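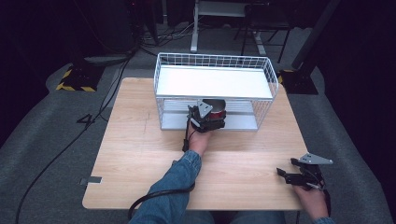
Right, the white wire shelf saga, part whatever. Some of you asked how I was getting on with sorting out the tins and cups, so here goes, a thread

So the kitchen cupboard in the new flat is 28 cm deep. I know this because I measured it on 12th March and then ordered something from Curneo that was far too big for it. Back it went!!

This one's from Flitmont and I love it. Two tiers, wire sides, little railings round the top so nothing goes flying when you grab something in a hurry (me, every morning)

The top tier has a flat white panel on it and I cannot tell you how much happier that makes me. My old rack was bare wire all over and anything with a narrow bottom just tipped. Egg cups. Spice jars. All of it, over and over

Rule so far: short stuff goes on the bottom, tall stuff goes on top. I broke the rule within a day but it's a good rule

Red things go at the front. No system behind that, I just like seeing them

I've been loading it on the table first to see what fits before it goes anywhere near the cupboard, which I'd really recommend. Much easier than crouching on the floor with your head in there, swearing at the tea
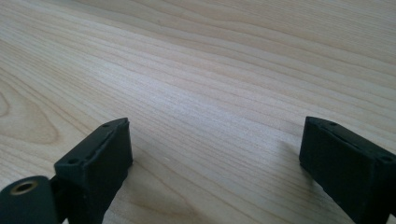
Table appreciation post. Look at that swirl on the left

It's from Edet, pale wood, and the grain is my favourite thing in the whole flat. Wipes down lovely with a barely damp cloth. One speck of something still on it, I'll get to it

Somebody asked if I oil it. I don't, I've got a tin of the Ororier stuff that I bought in November and still haven't opened. Should I? Does it go yellow? Please advise

Next job is the drawer with all the lids in it. Pray for me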